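Setting Up a Mesh Shelf Unit on a Sit-Stand Table

A small shelf unit at the back of a height-adjustable table gives you storage without using up floor space. The job takes 39 minutes if the table is already built. We used a Bemer table and a two-board mesh shelf from Peltstead, which was $149 for the pair. The steps are much the same for other makes.

What you need

White table with a T-foot frame
Wire-mesh shelf unit with two wood boards
Hex key (comes with the table)
Level and tape measure
Nine rubber pads, self-adhesive
Soft cloth

Step 1. Place the table

Lower the top all the way before you move it. Slide it so one short end faces the wall and leave a 1-inch gap, or the edge will rub when the table goes up. Check the level both ways and turn the glides under the feet until it sits flat.

Step 2. Build the shelf

Lay the mesh panels on the floor and join the corners finger-tight. Slip in the bottom board, then the upper one, and tighten everything with the hex key. Stick the rubber pads under the base - four at the corners, the rest along the edges.

Step 3. Set the shelf on the table

Lift it by the frame, not by the boards. Put it at the far end with the open mesh toward the wall and the base board resting on the tabletop. The control panel is on the leg at the near end, so it stays easy to reach.

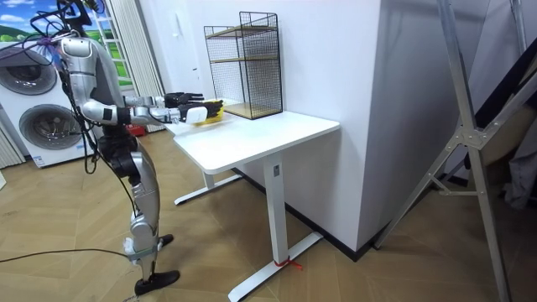 Step 4. Test the height

Raise the table slowly to standing height with the shelf empty. Look behind it as it moves. If the mesh touches the wall, pull the table out a little and try again.

Step 5. Load it

Heavy items go on the base board and light ones on top. Keep the upper shelf under 13 pounds. Wipe the tabletop with a damp cloth, and retighten the corner bolts after a month.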